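Handout 6: Choosing a Hand
17 March 2021
Corina Manole
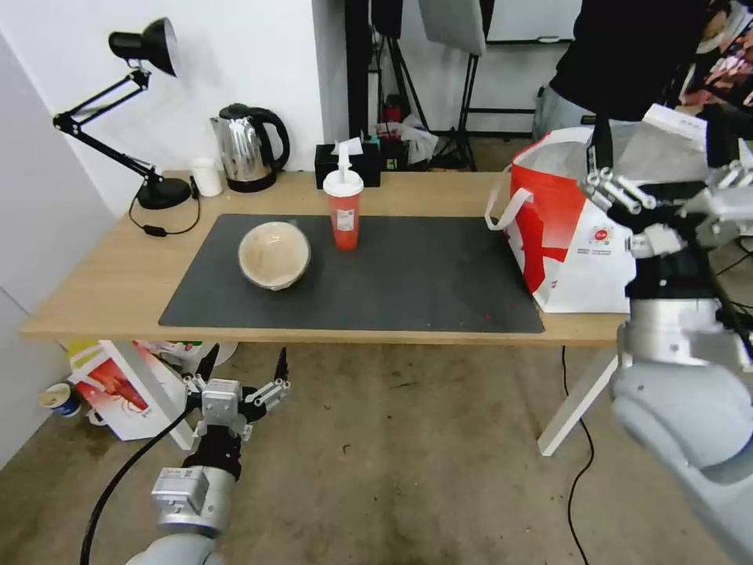
Fig. 1. Two multi-fingered hands at the table. The right one is holding a sheet of white paper at the shopping bag.

Last session we spent two hours on arms and most of you left believing the arm was the hard part. Today is the hand. Please bring the comparison sheet, and please fill in the column marked "failures" this time. A blank column does not mean you had none.

1. What we are comparing

Three end effectors, same arm, same controller. The Travov is a plain two-jaw parallel gripper. The Vorkberg is a suction cup with a foam lip, much loved by people who only ever pick up boxes. The Odutetti is the multi-fingered hand, much loved by everyone until they have to write the grasp code.

For each one you will record four things: whether it picked the object up, whether it kept it for the length of the move, whether it let go when told, and how long you spent getting it ready. Last August's group left out the fourth and concluded that the Odutetti was the best hand in all cases. Their setup log, which I have kept, has 296 lines in it.

2. Look at the paper in Fig. 1

Paper is a miserable object. It has no thickness to speak of, it bends away from whatever touches it, and the camera has a poor opinion of its edges. A parallel gripper can hold paper very well once the paper is between the jaws. Getting it there is the whole problem, and a sheet held at a bag is a different problem from a sheet lying flat on a mat. Treat them as two tasks on your sheet.

Before running anything, write down which finger surfaces you expect to touch the paper and from which side. Then run it and see. Most people are wrong about the thumb.

The bag matters too. Its rope handles are flexible and can snag a finger, and the bag's own walls are paper, so a force limit tuned for a kettle handle will crush them. Start low and go up.

3. The rest of the table

Rank these for difficulty on your own, before you talk to your partner:

- the round bowl (rim grasp or grasp from inside?)
- the red cup with the dome lid and straw
- the small paper cup
- the kettle, by the handle
- one tissue out of the box

Everybody ranks the kettle as hardest, presumably out of respect for its weight. It stays at the back of the table unless I say so, and it stays empty. The tissue is the one that ruined my spring. Too little grip and you get nothing, too much speed and the box comes along for the ride.

On the red cup: the straw is a part of the object as far as collision is concerned, even if your model thinks the object ends at the lid. Two groups have now lost an afternoon to this. Suction on a domed lid is allowed, and I would like to see somebody try it while I stand a little further back.

4. Procedure

Each hand gets 50 attempts per object. Put the object back on its mark between attempts, and do not nudge it to where the last attempt would have liked it to be. Birgit Hinrichs is running the controller bench and can spot a nudge from across the room.

Controller settings are on the Voicu page of the lab wiki. Set the log to 2000 samples per attempt and leave it there. If the log fills before the release, the attempt counts as a hold failure.

Keep the second arm parked and low. It still has joints, and it still counts as a moving machine with the brake off – treat it that way. Check cable slack at the wrist before every change of hand. Cables also run on the floor, so look where you put your feet.

5. Reading your numbers

A success rate without the setup time is half a result. One pair last year reported a fine rate for the Odutetti and mentioned, in a footnote, 115 minutes of calibration. The Travov was ready before they had found a chair. I am not telling you which hand is better. I am telling you to put the footnote in the table.

Separate "dropped" from "never had it." They look alike in a spreadsheet and they have different causes: one is usually force or friction, the other is usually where you thought the object was.

For next time

Bring completed sheets for two of the three hands, plus one paragraph on the grasp you were most sure of and how it went. Reading is chapter 4 up to the section on underactuated fingers. You may skip the proof. I did, for years.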